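Tamside Community Football Club
Progress report to the Sperling Fund
Grant: Pitch, pathway and coaching support
Jan 13, 2020

Where we are

The grant has now run for half of its term. The back pitch at Grudach Road is open for games again, the girls' section has two teams in the league, and the coaching courses are behind schedule. Spending is inside the budget on two lines and over on one. Details are below in the order of the agreed work plan.

Pitch and drainage

The main drain on the back pitch was relaid over the summer, after the end of the junior season. The contractor, Treka Groundworks, started in June and handed the pitch back on the day stated in the contract. The low corner by the bus shelter was lifted and reseeded at the same time. We kept all teams off it until the grass had taken, so the under-14s played their first three home games away and will have a run of home games in the spring.

Last winter we lost 13 home games to a waterlogged pitch. This winter we have lost two, both in the same wet week in November. The referee passed the pitch for the cup tie on the following Saturday, and we would not have got that game on a year ago.

One problem remains. Water still stands behind the far goal after heavy rain. It is off the field of play, but it is where substitutes warm up and the ground is getting cut up. Treka has looked at it and thinks the old outlet pipe under the fence is crushed. The fence line belongs to the town, and we have written to the parks office for permission to dig. We have no answer yet.

Girls' section

The plan was to enter one team in the first year. We entered two, at under-12 and under-14, when more players signed up than one squad could carry. The under-12s are fourth in their division. The under-14s have had a hard season and are second from bottom, though they drew their last two games before the break and attendance at training has held up well.

Both teams went into the regional cup for the first time. The under-12s won their opening tie on penalties and lost in the next round to the team that is now leading the division above. The under-14s went out in the first round, 4-1.

We do not have enough goalkeepers. The under-14s have one, and when she was out with a wrist injury in October an outfield player filled in. We have added a keeper session every second Thursday, open to both age groups.

Coaching courses

This is the part of the plan that has slipped. We said that six parents and older players would finish the entry-level coaching certificate by the end of December. Three have finished. Two more are booked on the March course. The sixth place is open after one person moved away, and we are asking among the parents of the under-12s.

The delay came from the course dates. The fall course was full by the time our names went in. We now have the whole year's dates and will book as soon as each course opens.

Everyone on the touchline with a junior team, certified or not, has completed the safeguarding module and the first aid evening.

Money

Spent to date on equipment: $1,623. This covers two sets of portable goals, balls in three sizes, bibs, and the goalkeeper gloves that were added to the list with your agreement in September.

Spent to date on travel: $3,714. This line is over its half-year share. The extra away games while the pitch was closed account for most of it, and the second girls' team for the rest. We expect the line to settle in the spring, when the under-14s have more games at home.

Spent to date on course fees: $500. This is under budget for the reason given above, and the balance will be needed for the March bookings.

Treka's invoice was paid in full from the capital part of the grant and is reported on the separate form. We are asking to move nothing between lines at this stage. If travel has not come down by the end of April, we will write to you before spending further. 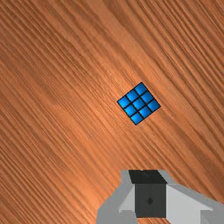
Report written by Innes Menzies, Club Development Officer, Tamside Community Football Club

Next six months

The spring half of the season starts on the first Saturday in February. Work planned for the period:

Get an answer from the parks office on the outlet pipe, and have the digging done before the summer if permission is given.

Put the two March candidates through the coaching certificate and fill the sixth place.

Hold open training for girls aged 8 to 10 over the Easter vacation, with a view to an under-10 team next season. The school has offered its gym if the weather is bad.

Replace the nets on the back pitch. The present ones have been patched several times and the referee mentioned them in his November report.

We would also like to discuss floodlight time. The two girls' teams train on the same evening as the senior men, and from November to February there is one lit area between them. Moving one group to Wednesday would mean paying for a second evening of lights, which was not in the application. We can send figures before your next meeting.

The season's results, squad numbers by age group and copies of the three certificates are attached. The final report will follow after the annual meeting.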